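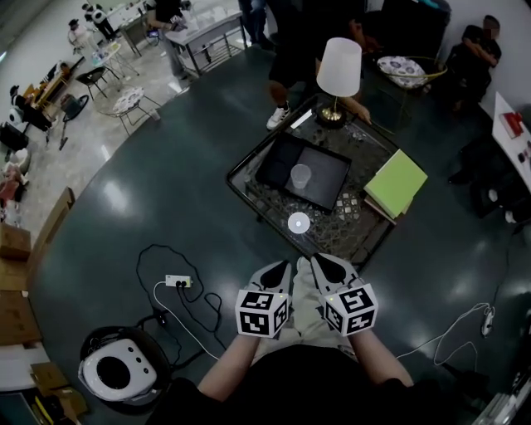

24 Jan 2020. Cold-set glue trials, third batch. Mixed the Hosoda powder at 25 g to 60 ml water this time and let it stand 20 minutes before stirring again. Fewer lumps than the last batch, still some at the bottom. Clear plastic cups are fine for this, one cup per mix, stood upright in a tray with a raised rim like the black one on the coffee table, so a spill stays put. Write the mix number on masking tape, not on the cup. Marker rubs off.

Spread on 3 test strips of book cloth over gray board. Strip A pulled away at the corner after an hour under weight. B and C held. A was brushed thinner than the other two, so I don't count it against the mix.

Plukent paste, same board, same weight: held on all strips but cockled the cloth. Zulema Sosa says her Plukent jar does the same if the room is under 23 C. Ours was, all morning.

To do:
Repeat A with a proper coat.
Order more gray board from Brasari, the thin one.
Ask Zulema for the rest of her Nurix cloth, the undyed roll.
Leave B and C under weight until February and check the hinge then.

Brush left in the sink overnight again. Rinse it in warm water and hang it bristles down.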